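Leave the mess in: what 323 tidying demos taught me about cluttered homes

November 5, 2019
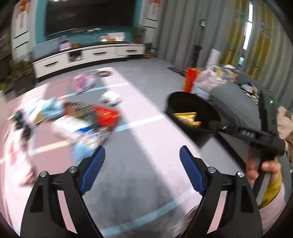 Anselmo Sotelo thinks I have this backwards, and since he has now told me so twice in writing I may as well let him go first. His view, as he put it in a long comment under my last post, is that if you collect your demonstrations in people's homes you'll never know which part of the home did the work. You change the floor, the light, the furniture and the objects all at once, your policy gets better, and you've learned nothing you could hand to the next person. Give him a bench, a fixed background and one thing varied at a time. "Otherwise it's cookery," he wrote, "and I don't mean the good kind."

I like Anselmo's comments. I've even changed my mind because of one (the thing about gripper friction, back in April, he was dead right). But on this I think he's wrong, or at least wrong about what we ought to be doing first, and I'd like to spend a whole post saying so instead of squeezing it into a reply box.

Some background for anyone who's wandered in. The approach I keep banging on about is the one where you leave the robot at home, or rather leave it at the lab, and send people out with hand-held grippers. Same sort of fingers the robot has, same sort of pads, a camera on the tool, and a person doing the squeezing. You pick things up and put them where they go, and the recording becomes training data. We've called ours Plavari, for reasons that were funny at the time. You can use one gripper or two, and for tidying I'm firmly a two-gripper person now, because so much of tidying is holding the edge of something while you deal with the other bit of it.

The study I want to talk about is small. Efraín Montoya and I had 323 usable tidying demonstrations: pick a thing up off the floor or a seat, put it in a container, carry on. Part of the set came from our room at Inwood, which has a plain floor and plain walls and which I keep swept. The rest came from lived-in rooms. We trained one policy on each part, matched for number of demonstrations, and then a third on a mix of both. Then we took the robot to two homes that none of the recordings had come from and ran 40 trials for each policy.

I'm not going to print a big table, partly because 40 trials is not a lot of trials and I've seen what happens when people screenshot a table. The short version is that the Inwood policy was lovely at Inwood and hopeless elsewhere. It went for stripes of sunlight. It went for a line on a rug. At one point it spent ages trying to pinch the shadow of a chair leg, with real care, closing very gently each time. The homes policy was scruffier in its movements, it dithered, it sometimes approached a sock from an angle no sane creature would choose, but it went for the sock. The mixed policy was a bit better again, though not by enough that I'd bet my bicycle on it.

Now, Anselmo's objection still stands after all that, and I want to be fair to it. I can't tell you from those trials whether it was the floors or the light or the pile of stuff on the sofa that made the difference. I'd love to know! If somebody sat down and did the careful version, with one rug and then two rugs and then a rug with a lamp on it, I would read it in the bath. What I don't accept is that we have to wait for that before saying the obvious bit out loud, namely that a clean background is a choice too, and a pretty extreme one. A bare bench feels neutral to us because we've all stared at so many of them. For the network it's just one very peculiar room where nothing is ever behind anything else.

Look at what's in the view in an ordinary sitting room. Coloured carpet with lines running across it. A big patch of light lying over the floor. Clothes and bags heaped on the sofa, a bin with a few things already in it, a basket, a cloth, a cabinet with its own clutter on top, curtains in two different colours. And the grippers themselves, taking up a huge share of the picture, with the floor showing through the holes in the fingers! (I'd forgotten about those holes when I wrote our first background-masking script. The script had not heard of them either. We had weeks of recordings with little windows of unmasked carpet in them.) All of that is what the robot's camera is going to get when it turns up at someone's house. None of it is noise in the sense people usually mean. It's the job.

The second thing people say, and this one comes up at every talk, is that messy rooms need far more data. You'd be paying for variety with volume, and volume is expensive. I believed that too. But our collection rate in homes was only a little lower than at Inwood once people had settled in, and the reason is a bit embarrassing. At Inwood, we had to make the mess. Somebody had to scatter the objects, and then after each round somebody had to scatter them again, and people are terrible at scattering. They space things out. They put the ball on its own where it can be seen, they turn cups the right way up. By the end of a session everything was politely laid out like a stall. In a home the floor comes ready, and it comes properly tangled, with a sleeve under a bag under a blanket. You couldn't invent it if you tried, and I did try, with a bag of odds and ends from Hinds and a notebook of layouts I'm not going to show anyone.

Where I'll give ground is on quality control, because homes are a pain there. Tracking is the worst of it. Our position estimates drifted in rooms with large dark or glossy surfaces, and with two grippers you've got two lots of drift that don't agree with each other, so a handover that looked perfect to the person doing it comes out in the data as one hand passing a towel to thin air. We threw away a fair number of recordings for that. Efraín wrote a check that compares the two tools' positions whenever both are holding the same object and flags anything silly. It's not clever, he'd say so himself, but it saved us. If you're starting out with two grippers please build that check before you collect anything, and not, as we did, after a fortnight of wondering why the policy kept letting go too early.

People's habits are the other headache. Everyone tidies differently. One person clears a seat from left to right, another takes whatever's brightest, another picks up a thing, changes their mind, puts it down and picks up the thing next to it. I used to ask for a fixed order. I've stopped. The fixed-order demonstrations were stiff and slow, and you could feel the person trying to remember the rule, and the policy learned the hesitation beautifully. What I ask for now is that you finish whatever you've picked up. That's the only rule we've kept, and I'm still in two minds about whether it's needed.

The group behind Juston take a middle road that I find tempting. They record in a controlled room and paste in new backgrounds afterwards, loads of them, so you get your variety and Anselmo gets his knobs to turn. I've played with it and it helps, especially with the walls and anything far away. Where I think it falls down is near the hand. A pasted carpet doesn't ruck up when you drag a towel over it. The light on the pads doesn't change when you reach into a sunny patch. And a pasted sofa has nothing sinking into it, when half the trouble with picking clothes off a sofa is that the fingers push the cushion down and the shirt goes with it. Maybe someone will fix that. For the time being I'd use it as a top-up.

So, to Anselmo, here's my offer. I'll set aside one home and we can vary it properly: same objects, same person, same two grippers, rug in, rug out, curtains open, curtains closed, sofa cleared, sofa heaped. You write the protocol and I'll follow it to the letter, even the boring parts. My guess is that the heap matters most and the rug hardly at all, and that the light will turn out to matter more than either of us would like. If I'm wrong I'll put it in the title.

What I won't do is go back to sweeping the floor at Inwood before every session and calling the result a baseline. We've still got the room. We mostly use it for charging things. The raw recordings from the homes are staying with us, as we promised the people who live in them, but the trial notes can go to anyone who asks, including the chair leg ones. Comments are open as usual, and please do say if you've tried the two-gripper tracking check on anything bigger than a towel, because duvets are next and I'm not looking forward to them.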